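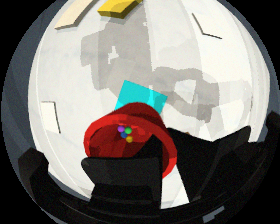

How to plan a day trip by river boat from Kutitville

By Nayeli Llanos
Updated May 12, 2019

The passenger boats on the Presa leave from the lower landing in Kutitville and go upstream as far as Daklow. You can do the whole thing in a day, with a few hours ashore, if you get the times right before you leave home. These are the steps I follow when I take visiting family, and they should work for anyone who hasn't used the boats before.

What you need

A printed or saved copy of the current timetable
Cash in small bills
A light jacket, even in summer
Water and something to eat
Shoes you can walk in on wet planks
A hat with a strap or a tight fit

Step 1: Pick the right boat

There are 2 kinds of service. The slow boat stops at every landing, including the small ones where it only pulls in if someone is waiting. The direct boat stops at Restrepo and Daklow and nowhere else. Both use the same dock in Kutitville, and the signs on the bow are small, so ask the deckhand before you step on. I have seen people settle in on the direct boat with their picnic packed for a landing it doesn't serve.

For a first trip I suggest the slow boat going up and the direct boat coming back. Upstream you see the reed beds and the old brickworks at an easy pace. By late afternoon most people have seen enough river and want to get back.

Step 2: Check the season

The full timetable runs from late spring until the end of October. Outside those months there is one boat each way, and it doesn't wait ashore long enough for a proper visit. If you are coming in the off season, take the bus up to Daklow and ride the boat down.

High water can also change things. The boats need room to pass under the road bridge at Restrepo, and after heavy rain in the hills they sometimes turn around there. A notice goes up on the board at the landing the evening before. The ticket office also answers the phone from opening time, though you may have to let it ring.

Step 3: Buy your ticket

You buy tickets at the window on the landing. The window opens an hour before the first boat. Ask for a day return, even if you aren't sure you will come back by river. The price is only a little more than a single and you can use it on either service.

Children under school age ride free but still need a paper ticket. Ask for it at the same window. Bikes need their own ticket and go on the rear deck, where there is space for a handful and no more. On summer mornings those places go early.

Keep the stub. It gets checked on the way back, usually just after Restrepo.

Step 4: Get to the landing

If you are driving, don't use the parking by the market. The limit there is too short for a day trip and it is enforced. Use the gravel lot behind the grain store and walk down the steps at the far end. The walk takes ten minutes with bags, a little longer with small children.

From the train station, take bus 71 toward the hospital and get off at Ferry Street. The stop isn't announced. It comes right after the bus crosses the canal, so ring the bell when you see the water. Bus 81 goes to the same part of town but takes a long loop through the suburbs first, and I wouldn't use it if you have a boat to catch.

Aim to be on the dock 20 minutes before departure. The crew starts boarding earlier than that when the line is long.

Step 5: Choose your seat

Going upstream in the morning, the sun is on the right side of the boat. Sit on the left if you burn easily. The open seats at the front have the best view and the most wind. The covered section in the middle is warmer, and the windows slide open if you want pictures without a reflection in the glass.

Avoid the last two rows. They are over the engine, and you will have to raise your voice to talk.

There is a small counter inside that sells coffee, tea and packaged cookies. It closes without much warning when the boat gets near a landing, as the same person has to go and handle the ropes.

Step 6: Decide where to get off

Restrepo is the better stop if you only want lunch. The landing is at the foot of the main street, and there are several places to eat on the first block. The fish soup is the thing to order – it comes with bread and is enough for a meal. If you want a table outside, go straight there from the boat and look around the town afterward.

Daklow takes more effort. The village is up the hill from the water and the path is steep in parts, with a handrail on one side only. At the top there is a church with a painted ceiling, a square with shade, and a lookout wall where you can see the river bend back on itself. The church is locked over lunch. If you go up as soon as you land, you will have time to see it first.

There is also a walking trail between the two towns on the east bank. It is mostly flat and well marked with yellow paint on posts and tree trunks. Allow two and a half hours. The trail has one uncovered stretch through fields where there is no shade at all, so carry more water than you think you need. Walk it from Daklow to Restrepo and you can pick up the afternoon boat at the end.

Step 7: Plan the trip back

Write down the time of the last boat and the one before it. Then plan to catch the one before it. The last boat is the busiest of the day, and in July it can fill up at Daklow, leaving people at Restrepo to find a bus. The bus does run, but it stops early in the evening and your boat ticket isn't valid on it.

If you do get stuck, there is a taxi stand outside the pharmacy in Restrepo. Agree on the fare before you get in.

What it costs

Fares change most years, so look at the board and don't rely on old figures. As a guide to the other costs, lunch in Restrepo is a bit cheaper than in Kutitville, and the church in Daklow asks for a coin or two in the box by the door. Public restrooms at both landings are free. The ones on the boat are very small.

Common problems

The boat is late. A short delay is normal on the slow service. Stay on the dock, as it won't wait long once it arrives.

You feel sick. The river is calm, but the fumes at the back bother some people. Move forward and outside.

You have a stroller. The ramp at Kutitville is fine. At Daklow there are steps, and the crew will help you lift it if you ask. For the village itself, a carrier is easier.

You have a dog. Dogs are allowed on the open deck on a leash. They are not allowed in the covered section, so pick a dry day.

It rains. The covered section fills up fast. If the forecast is poor, get in line early or move the trip to another day. A day return can be changed at the window up to the moment the boat leaves, but not after.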